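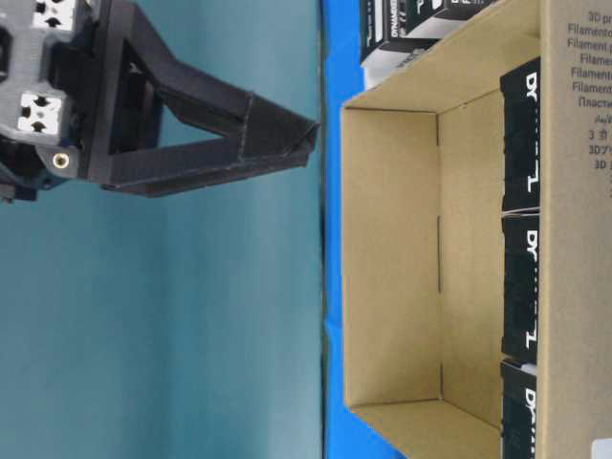 To: shopfloor-automation list
Date: Tuesday, July 20, 2021
Subject: Re: Re: can any of these things do a real chore yet?

> We run a small parts shop, eleven people, and I've now sat through
> three sales calls in which a robot arm was going to change my life.
> All I want is for something to unpack boxes and put the contents on
> a shelf, or the other way around when we ship. My nephew does it
> after school and he is not what you'd call motivated. The Lumenta
> rep told us "packing is a solved problem." Is it? And while I'm
> asking, my wife would like to know when one of them will do laundry.

Packing is a solved problem in the same sense that dieting is. Everybody knows how it goes.

I've spent the better part of a year on putting boxes into boxes, so you're getting the long answer. We sell 3D printer supplies, mostly filament, and the job I picked to automate was the dullest one in the building: take small black retail carton, put in big brown shipping carton, keep going until the big one is full, next. I picked it on purpose. The small cartons are stiff and square, and all of one kind are the same size. If a machine can't do that one, I reasoned, it has no business near your wife's laundry.

Where we are as of this week: it can do it, with conditions. I'll give you the conditions.

First, the numbers, which I kept because I knew I'd be asked. Between March and the end of last week the arm made 2,826 attempts at placing a carton. It got 2,000 of those in on its own, sitting flat and in the row where they belonged. I have a whiteboard with that number on it and I'm told I look at it too often. The rest were a mix of drops, jams, cartons put in at a jaunty angle, and a good many where the arm simply stopped and waited for a person, which I've come to think of as its best quality. I did not separate those groups as carefully as I should have in the beginning, so please don't ask for a pie chart.

You can do the division yourself. A nephew who failed at that rate would be found another line of work, family or no family.

What goes wrong is almost never the part the sales calls are about. Finding the carton is fine. Picking it up is fine, mostly. The trouble is the big box. An open shipping carton has flaps, and flaps have opinions. They creep back in over the opening after you fold them out. They lean differently on a humid day. A person sweeps a flap aside with the back of a hand without ever learning there was a flap. The arm has to be told, and then it has to be told again when the supplier changes the cardboard.

The second problem is the last one in the row. Setting a carton down in an empty box is easy. Sliding one in between its neighbor and the wall, with hardly any room left over, is a different job. Your fingers can feel when it's catching. Ours are printed plastic and feel nothing whatever. We print them in black, hollow through the middle like a long triangle, and taper them down to a narrow tip so they can get in along the side of a carton and back out without dragging it along. That shape took a lot of tries. The early ones were fat and brave and tore things.

I will say this for printing your own: when a finger snaps, you have another by morning. The Pledon gripper we had on trial came with very handsome fingers, and when one broke I got a quote and a lead time. I could have trained a second nephew.

As for which vendor, since you'll ask: we tried Hesow's packing software for a month. It was good at stacking on a pallet and had never heard of a flap. Prilska lent us nothing but did answer the phone, and told me straight out that our job wasn't worth doing with their equipment at our volume. I bought some conveyor parts from them afterward out of pure gratitude. I have no experience with Lumenta beyond the same call you got. Mine said "solved" too, so it must be on a slide.

Some practical things, if you go ahead anyway:

- Fix the big box in place. Clamp it, tape it, build a corner for it, whatever you like. Ours used to shift a little with each nudge, and by the fifth carton the arm was packing a box that had moved out from under its plans.

- Fold the flaps by hand and tie them back. Yes, this means a person. The person can do several boxes in a go and then leave.

- Watch out for shiny cartons. Ours are dark and a bit glossy with big white lettering, and our vision setup went through a phase of taking the lettering for an edge.

- Go slow. We dropped the speed a good deal in the spring and the jams fell off so much that we came out ahead over a day.

- Don't let anybody fill the first row by hand "to help it along" unless the arm knows about it.

So should you buy one? You say you ship in bursts, and every order is different. I'd say no, not this year. The machine likes the same carton all day long, and it doesn't mind working through lunch. We had one order of 200 identical spools where it went from start to finish with two calls for help, and I walked around feeling like the future. The next day was mixed orders and I packed them myself.

Give the nephew a raise. It's cheaper than the service contract, and he can already do flaps.

On the laundry: a carton keeps its shape when you pick it up. A fitted sheet doesn't keep its shape when I pick it up, and I've had decades of practice. I've watched the folding demos people post here and they're very nice, and I notice the shirt is usually lying flat on the table when the video starts. Please tell your wife I'm sorry.

If anybody on the list has found a decent way to sense contact through a printed finger, without spending more on the sensor than on the arm, I'd like to hear about it. I've tried foam tape at the tip. It worked for a week and then it peeled off into an order, and the customer wrote to ask what it was for.

I'll post the finger files once I've cleaned them up. There are 1,023 of them in the folder and most are named "final."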